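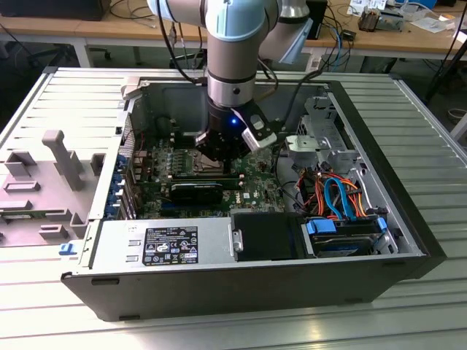 Marlene Campbell asked whether a person has to be in the same room as the arm to teach it, and whether she could do it from home.

In the room, for now. You can run the arm from the far side of the shop, but we want someone close enough to reach the stop button.

Home Training Booking FAQ Contact

Teaching by Remote Control: Questions and Answers

What does teaching involve?
You do the job yourself, using the hand controller, and Sirico records where the arm went and what the gripper did. Then you put everything back and do it again. A new task needs 50 good runs before we try the arm on its own. Fiddly ones have needed 300.

Why desktop computers?
We have plenty of old ones, and the work inside is tight. The arm has to come in from above and work between the drive cage, the cables and the cards without snagging anything. The case stays on its side with the cover off, so you can see the whole board.

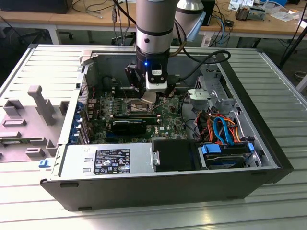 Can I move the arm by hand instead?
Yes, for setting start positions. Hold the arm, press the release, and push it where you want it. For the task itself please use the controller. Your hands get in the way of the cameras.

What if I make a mistake?
Keep going if you can fix it, and mark the run as "recovered". If you bump the board hard or drop a part where the gripper can't get at it, stop and throw the run out. Fiachra Foley goes through the marked runs and may ask you what happened.

How slow should I go?
Slower than you think on the way down, especially near the processor socket. Normal speed is fine once you're clear of the case. Try not to hover while you make up your mind, as the pauses get recorded too. 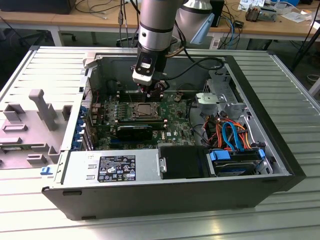
Page 2 of 2

How long is a session?
Two hours, with a break. Most people's runs get sloppy after that.

Do I need experience?
No. Practise on the Brophy blocks first. After 8 clean practice runs you can move on to a computer.

Who do I ask about bookings?
Karthikeyan Joseph, at the front desk until 4 p.m. There are no sessions in January.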